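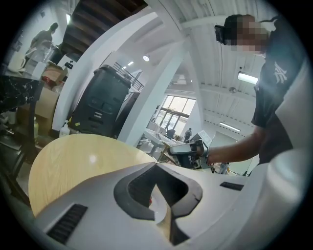 Round table side, black marble-patterned counter at the left.

Notebook, glaze bench, December, 4:40 p.m.

Crazing on the white liner glaze again. I opened the small kiln at noon and the mugs looked clean, but after two hours on the shelf I could hear them ping. I rubbed black ink on 5 mugs and wiped it off. All of them show the net of lines, finest near the foot where the glaze is thick.

Body is the Podevska buff, same bag as last month. Glaze is Wadero base, batch 439, sieved twice. Cone 6, slow cool. So the only change is the feldspar, which now comes from Lelport. I think it has more sodium than the old one, and sodium raises the expansion. I must ask for the analysis sheet before I blame it.

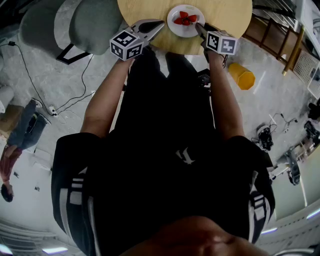
The ink test should go on flat ware too, not only on mugs. A mug wall hides the lines in its curve, and I miss them when the light is bad. A round white plate, like the one with the strawberries on it, is a better form for this glaze, because on a wide white surface every stained line is easy to see. It is also the kind of use I worry about: red juice goes into a crazed glaze just like ink does. I will throw four plates from the same bag and glaze them in two thicknesses.

Recipe change to try: take out part of the feldspar, put in talc and a little more silica. Weigh dry for 1,512 g total, so it fits in the small bucket. Keep the old bucket closed and marked, do not mix them.

Water for the first mix: start low, add slowly. Last time I made it too thin and waited one day for it to settle.

Ağca test tiles are still in the damp box. They can go in the same firing, bottom shelf, if they are dry. Kiln log for the last firing is on page 52.

To check: did the plug on the top peephole stay in during the cooling? I found it on the floor.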